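Cerier Club Kit - Drawer & Tidy Task Set

For school robotics clubs, after-school classes and team practice

Category: Practice sets / Mobile arm
Item: Cerier Drawer & Tidy
Status: in stock, ships from the Driltska warehouse
Needs: your own arm and gripper (not included)

What it is

A full set of task cards, scoring sheets and starter code for clubs working on household jobs. Opening drawers, closing drawers, picking up a bottle, putting trash in a bin. Built for the Ketska student challenge but works fine as a stand-alone class project. Most clubs get a semester out of it, faster groups less.

No furniture in the box. Use what you have. Any small cabinet with knobs will do, any bottle, any bowl, any bin. We used to ship a flat-pack cabinet and the freight was silly, so that's gone. Old listing may still show it, ignore.

In the box

Task cards, laminated, English
Score pad, tear-off, 2000 lines
Floor tape, 2 rolls (matte, peels clean off most hard floors, test a corner first)
Spare finger pads, 2 pairs, fits most two-finger grippers
Team binder with blank log pages
Download card for code and the teacher guide

The tasks

Starter level is drawers only. Open, wait, close. Students teach the pose by hand first, then from code. Do this one for longer than you think you need to. Round knobs are harder than bar handles, small round knobs harder again, and the approach angle matters way more than grip force. Kids always turn up the force.

Next level is tabletop. Bottle lying down, bowl next to it, move one without bumping the other. Clear bottles give depth cameras a hard time so there's a card on that with a few things to try (label side up, change the lighting, a strip of tape if you're really stuck, tape costs points).

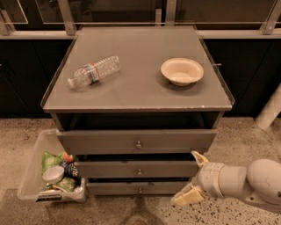
Last level is the combined run. Drawer, object into drawer, drawer closed, leftover trash to the bin. The order is up to the team. Some go bin first to clear the space, some leave it to the end when the clock is nearly out. Both have placed well at Ketska. Partial credit for a drawer that's moved but not fully closed, see card for how to measure.

Bin can go either side of the cabinet but has to be on the floor and inside the tape. Moving it during a run voids the run.

Setting up

Tape your square, put the cabinet in it, mark the feet. Mark the arm base too. If either one gets bumped between sessions you lose a whole afternoon finding out why yesterdays code misses. Glossy floors and glass tops bounce light around, try a run with the blinds down before you change any code.

Keep hands out of the square while the arm is powered. Stop button with a student whose only job is the stop button. Rotate that job, it's boring.

Light cabinets slide when pulled. Put some weight in the bottom or use rubber feet.

Software

Starter code is Python. Lương edition has the simulator scenes as well, same tasks, for clubs where too many students are sharing one arm. Simulator runs don't count for Ketska scoring but good for homework. Both editions get updates on the same download card, keep the card!

Log export holds 2000 runs per team file, after that start a new file. It will warn you.

From a club

"We did drawers for most of June camp and the kids were sick of drawers by the end. Then the combined run worked the first morning they tried it. Would like more trash tasks in the next version. Binder rings are a bit weak."
Colette Baudry, club lead

Rings are metal now, changed after that order.

Good to know

Finger pads are a wear item. Refill packs sold separatley.
Score pad refills same.
Teacher guide is PDF only, print pages as needed.
School purchase orders OK, send to the orders desk with a delivery contact and daytime phone.
Returns accepted if the task cards are unopened. Opened cards, no, sorry.

Related: Cerier Tabletop Sort / Cerier Finger Pad Refill / Ketska Rulebook, printed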